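How to remove gray scuffs from a bare metal bin?
Asked by Janka Oravec, Sep 26, 2025

Hello everybody. We keep our blocks in gray metal bins with sloping walls. The floor of the bin is bare metal and it has become very scratched. Also there are pale scuffs and smudges which I cannot wash away with dish soap. I tried 2 times.

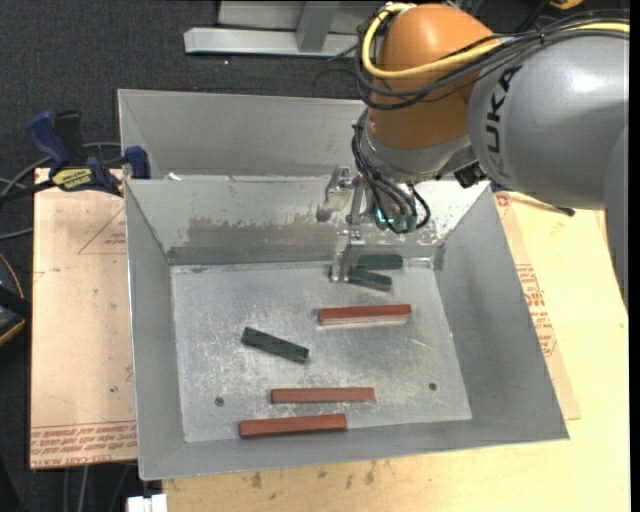
The floor of the bin, with the green and the reddish-brown blocks on it

The back wall is worn too, low down, with brownish patches. I am afraid that it is rust. Can I use steel wool, or will it become worse? I do not want to paint, the blocks would scrape it off again.

2 answers

Emmett Zamora
Please no steel wool, it leaves small pieces which can rust later. Take a paste of baking soda and water, rub with a soft cloth in one direction, rinse and dry well. The scuffs should get lighter. For the scratches you need sandpaper, grit 800, used wet. Try first in a corner. About the brownish patches: wipe with a white cloth. If the cloth becomes orange, it is probably rust. If not, maybe only dirt or color from the blocks.

Vaughn Benavides
just put a rubber mat in it. we did this in May and I don't look at the scratches anymore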